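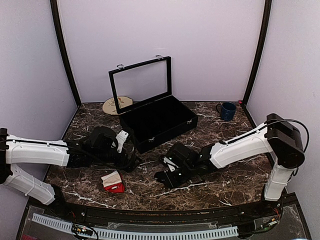

We rewrote the rules for our two-arm cells in February. People have asked for them, so I'm posting the ones that changed. We run two cells, Ondine and Skikeo. Same rules for both.

Rule one is about lids. Any box with a hinged lid starts an episode in a written state: shut and latched, shut and unlatched, or open. "Sort of open" is not a state. If the lid is up, it gets pushed to the end of its hinge travel before the operator touches the controls.

Clear lids get their own line on the task sheet. A transparent pane is hard to see on the monitor, and operators drive a finger into it. Go around the frame of the lid, never across the opening, even when the path looks free.

Latches count as parts of the object. Write down how many there are and which side they're on. We had 127 episodes in one batch where the sheet said one latch and the box had two. All of them had to be relabeled by hand.

Distractor objects: mugs, coasters, small cloth things. They can go anywhere the arms can reach, and they can be partly hidden behind the main object. They can't be inside it unless the task says so. Mugs go in empty. I shouldn't have to write that one down but it's written down now.

Vary the angle of the main object. Left alone, people line a box up square with the front rail every time. Nieto, our scheduling tool, now prints a rough angle for each reset and you set the box to match. It doesn't need to be exact.

Two arms, one object: the sheet names a holding arm and a working arm. The holding arm makes contact first. The working arm stays clear until the holding arm has stopped moving. If you need to swap roles, back both arms off and start the swap from there.

Cables. Before each session, move each arm slowly through its full range and watch the loops. A loop that touches the table or the other arm gets re-tied. Ten minutes, no exceptions - this includes the Sunday shift.

Hands stay out of the cell unless both arms are parked and motion is disabled. Check the controller screen for that. An arm that isn't moving is not the same as an arm that can't move.

Failed episodes are kept. Mark them failed, add one line on what went wrong, move on. The Sendov set has 2921 episodes and 1084 of those were recorded under the old rules, so we tag every one with its rule version.

Next revision will cover soft pouches and folded cloth. The current wording on those is bad and I know it.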